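The good bowls, finally

23/11/2025

So I spent my whole Sunday on the dining table, and I regret nothing. You may remember me whining back in July that we owned a pile of dishes and still ate everything out of the same two chipped soup plates. Well! Chaltu Ejigu was clearing out her pantry and let me have a box of her bowls for 60 dollars, and the mint green ones are exactly the color I'd been hunting for (I had a pair from Pelard saved in my cart for ages and never could justify it).

I put the loud tablecloth on first, the patchwork one with the turquoise and all the navy and red. My sister thinks it fights with everything. I think pale green looks great on it, and it's my table.
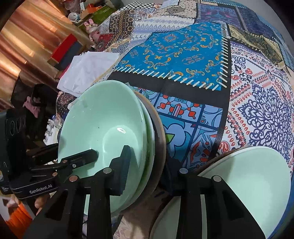 Anyway, the cupboard. My plan is bowls on the low shelf, plates above, and the big serving stuff up where I need the step stool — I only use it 5 times a year. I also want the cloth napkins out of the hall closet and into the drawer right by the table, so people will quit grabbing paper towels.

Still undecided on the soup plates. One is from the Skulteo market, my first apartment, and I'm a sap about it. Maybe it goes under the fern.

Next weekend is the spice drawer. If you have a system for that, please tell me, mine is just shoving.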